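Trumcombe puzzle site opens its winter logic series

Sun 15 December

Hi all, I run Trumcombe, the little number puzzle site, and I've got news! Our winter series, Jilell, is open to everybody from today, with 30 new grids and no sign-up fee.

I tested these with 318 registered members (thank you, you patient people) and I've rewritten two clues in grid 7 that had a lot of you stuck. If you started that one during testing, please clear it and begin again, as your old entries won't match.

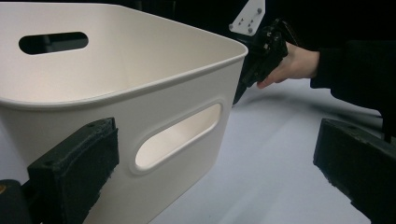 Storage bin with an oval handle cutout.

Jilell grids work like our Peltudar ones, except that every clue is a sum and the cages can overlap at the corners. I was nervous about the overlaps, but testers loved them! The timer now pauses when you switch tabs, which you've been asking me for since forever. 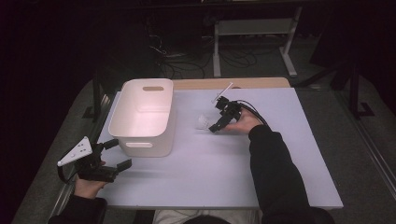

White bin on the tabletop board.

Printable copies are on the Swanson page, one grid to a sheet, with the answers in a separate file so you don't peek by accident. Press and puzzle bloggers can reprint any one grid with a credit to Trumcombe. Write to me through the contact form and I'll send you the file.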